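The Grevent Layout

Njoroge Gachanja received the planogram at twenty past eight in the morning, as an attachment with no message. It covered the snack and confectionery section of Hiebert's new station shops. It ran to 11 pages. He printed it, stapled it in the upper left corner, and took it to the trial room on the second floor with a tape measure, a pencil and a bottle of water.

The purpose of a trial room is to find out whether a drawing can be stocked. A drawing shows the front of every product at the same distance from the eye. It takes no account of depth, or of the hand that has to reach past one item to get at another. Gachanja had held his post at Grevent for 9 years and had approved most of what he was sent, with corrections. The corrections were always of the same type. A shelf was set too low. A face had been allowed for the width of a product and nothing for the fingers.

He began at page one. The drawing called for tubes of crisps at chest height, boxed desserts beside them, and drinks and small items on the bay nearest the counter. The lowest shelf was marked RESERVED. There was no note to say for what.

He wrote "reserved for what?" in the margin and went on.

By ten o'clock he had checked the shelf pitch in three places. It agreed with the drawing to within two millimetres, and the tolerance was three. He recorded this. On page four he found the first real fault, an overlap between two product codes, and rang the number on the title sheet.

"Vilela," said the voice.

"Gachanja, at Grevent. You drew the Hiebert layout."

"I drew the second version of it. Which have you got?"

Gachanja looked at the title sheet. The revision box was blank. "It doesn't say."

"Does the bottom shelf say reserved?"

"Yes."

"Then it's mine," Duarte Vilela said. "In the first version it said sweets."

He offered to come over. His office was at the other end of the line, past the Jetitz works, and the train took fifty minutes. Gachanja said that this wasn't necessary, and Vilela said that he would come anyway. He had never seen one of his drawings stocked. Gachanja considered this and found it hard to believe, but he did not ask. 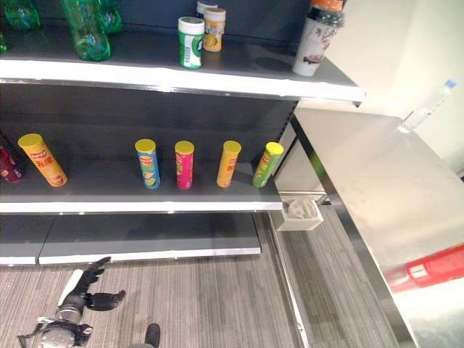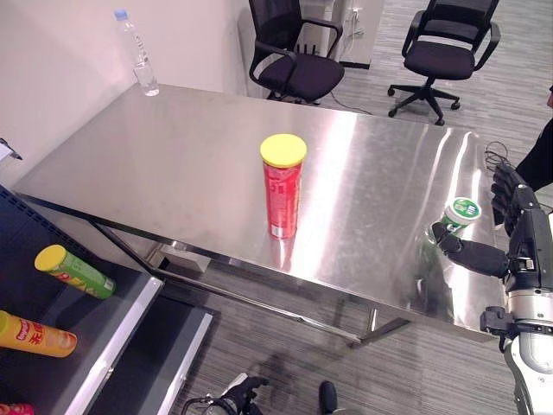
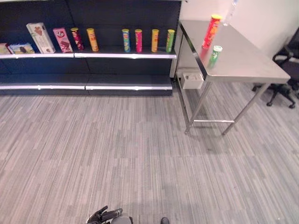 Vilela arrived shortly before noon. He was older than his voice, and carried a roll of paper under one arm in a cardboard sleeve from Darnetti, the shopfitters. He shook hands and then stood for some time in front of the shelving without speaking.

"It's darker than I thought," he said.

"The back panel is to the specification."

"I know. I wrote the specification." He bent down until his eyes were level with the white edge strip. "It looked lighter as a number."

They worked through the remaining pages together. Gachanja read out each position and Vilela marked it on his own copy. Where the two copies differed they stopped and took a measurement. The overlap on page four came from a single wrong digit. Product 3,039 had been entered with the depth of its carton in the width column, and everything to the right of it had been pushed along. Vilela corrected it in pencil, then in ink, and initialled the correction. He asked Gachanja to initial it as well.

"It isn't required," Gachanja said.

"No."

Gachanja initialled it.

The boxes took longer. A box that leans shows more of its top edge to a standing customer and less of its name, and the drawing had no way to show a lean. Vilela proposed a small stop at the front of the shelf. Gachanja pointed out that a stop would slow down restocking. Vilela asked by how much. Gachanja said he would have to time it, and wrote down "time it". Then they tried the reach with the tubes. Vilela's hand went in easily and came out with some difficulty. He did this several times, with his sleeve pushed back to the elbow, and then asked for ten millimetres more between faces.

"You'll lose a face on each bay," Gachanja said.

"Then I'll lose a face on each bay."

At a quarter to two they reached the last page, where the bottom shelf was drawn as a long rectangle with one word in it. Gachanja put his pencil on the word.

"I have to put something in the report," he said. "The client pays for the shelf by the metre. If it's reserved, it has to be reserved for a product."

Vilela sat down. He took a moment to line up the edges of his papers.

"I had a shop," he said. "Before this. Newspapers, tobacco, sweets. The sweets were on the bottom shelf, for the children, and it did very well. It was the best shelf in the shop. I used to fill it every morning on my knees." He turned the page over, although the back was blank. "When I got to the bottom of the first version I put sweets, as you would. I sent it off. Then I thought about whoever would be filling it, at that hour, in February, on a station. So I called it back and put reserved."

"Reserved for the knees," Gachanja said.

"If you like. I couldn't think what else to call it."

Gachanja looked at the shelf. Its height above the floor was given on page two. He measured it again, kneeling, and found the figure correct. He stayed down there slightly longer than the measurement required. Getting up, he put one hand on the upright - it was firmly fixed and did not move.

He wrote the report that afternoon, on the standard form. Under Faults he entered the wrong digit and the spacing of the tubes. Under Recommendations he entered the stop, subject to timing. The form had a separate line for each shelf, and against the lowest he had to choose a category from a printed list. The list gave ambient, chilled, seasonal, promotional and access. He read it through twice and ticked access.

In the space for comments he wrote: "Keep clear. Agreed with designer on site."

Vilela had left his cardboard sleeve on the windowsill. Gachanja wrote the name on it and took it down to reception, where he was told that the gentleman had already telephoned and was on his way back for it.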